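News > Press releases > Livell

Livell's two-arm shelf cell at Evalham has a new upkeep routine, and the team is delighted with it! Emil Zaugg wrote the checklist – 20 steps, from base bolts to gripper fingers – and each shift starts with the purple cables.
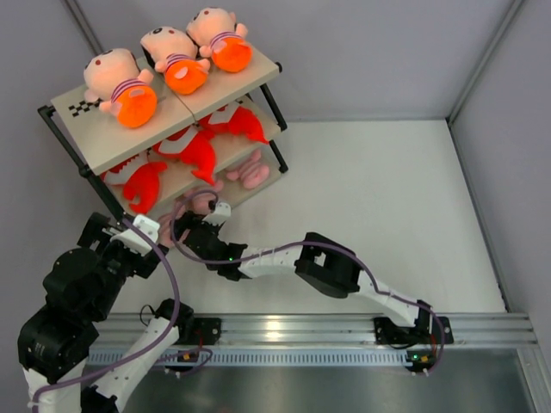
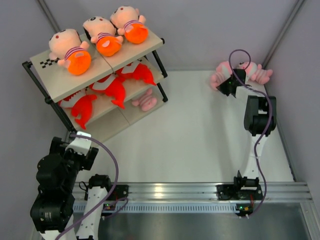 Plush toys on the shelf, and both arms on their rail.

Refilwe Jacobs said the cable check used to be the job everyone put off, and that she now has it done by 8 in the morning. The Hemby cell gets the same list in December.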